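Section 6. Comparing fingertips on the plate-racking task

Use this section when you have two or more sets of fingertips for the Wovitard gripper and need to decide which to keep on the arm. You should have finished the camera set-up in Section 5.

What you need

The arm with the gripper fitted, the fixed camera and the wrist camera, a dish rack with a wire plate holder, and plates of more than one colour. Plates that match are hard to tell apart when you go back over the recordings.

Caution: keep your hands out of the rack while the arm is powered. The fingers can close without warning if the controller restarts.

Setting up the run

1. Fit the first set of fingertips and tighten the screws by hand.

2. Set the grip force to 18 on the controller page. Do not go above 80 with ceramic plates.

3. Check that the arm's cables can move freely through the full reach — a snagged cable will spoil the run and may pull a connector.

4. Start both cameras, then start the run. Save fixed and wrist views under the same run number.

Views from the fixed camera and the wrist camera: 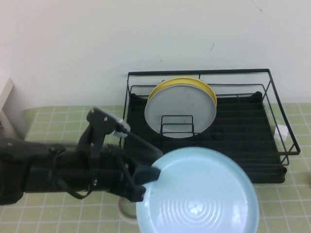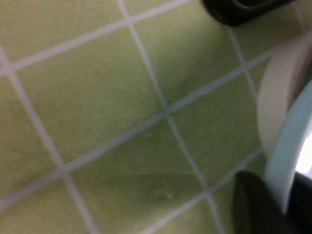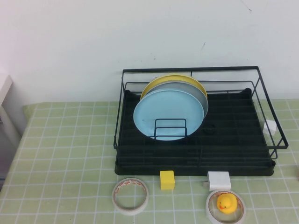

5. Log each attempt as held, slipped or missed. If a plate slips, write down whether it went at the rim or at the base.

6. Stop after 300 attempts, or sooner if a fingertip tears. Change to the next set and repeat from step 2 with the same plates.

Note: wrist views are often soft at close range. Judge finger contact from the fixed camera first and use the wrist view as a second check.

Note: Tatu Koech's log sheet for the Esteck controller has a column for each fingertip set. Attempts that end in an emergency stop go in the last column and are left out of the totals.

If the gripper reports error 123

The fingers have closed further than expected. Open them from the controller page, check that both tips are seated, and run the zero routine again. If the error comes back, change the finger cable before carrying on with the comparison.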